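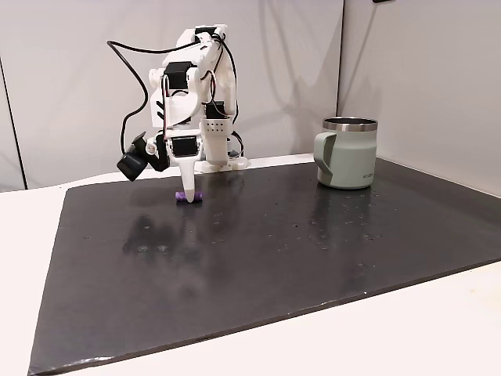 Hi all,

Sorry for the slow answer, I've had my head in the planner since October and the list folder got away from me. Quoting the part I can help with:

> We're on Forkadar 7 with the stock servo settings. Free-space moves are fine, but as soon as the target is a small thing near the table the wrist starts to hunt, and the planner gives up with "no valid approach." Same target five inches higher plans right away. Is this a Zerneo problem or are we feeding it junk?

Bit of both, I think! We had the same error for weeks. Zerneo pads the table plane by 14 mm unless you tell it otherwise, so anything short ends up inside the padding and every approach looks like a crash. Look for plane_margin in the scene file and bring it down a little at a time (I wouldn't go straight to zero, our gripper fingers are long and they find the table fast).

The hunting is a separate thing. Ours came from the depth filter. Shiny stuff is awful for it, and a steel rim or a glossy black tabletop will happily give you points that are nowhere near the real surface.

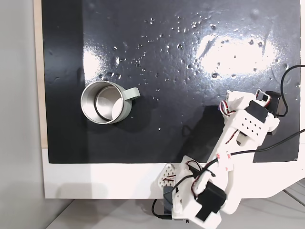
I ended up writing a small node that throws out any cluster that doesn't hold still for 7 frames before it gets to the planner. It's crude and it adds a bit of lag, but over 1,000 replayed plans the "no valid approach" count went from 133 down to 14, and the wrist stopped twitching on every one I sat and watched.

The code is in the Mughal branch of the Rustitine repo, under filters. Fair warning, the config names are a mess and the README still describes the old version. If you try it, could you post your joint limits along with the log? I have a hunch the wrist limit matters more than the docs let on, but I only have our setup to go by.

Oh, and turn off auto-replan while you're testing. It hides the first failure and you'll chase the wrong one all afternoon.

Cheers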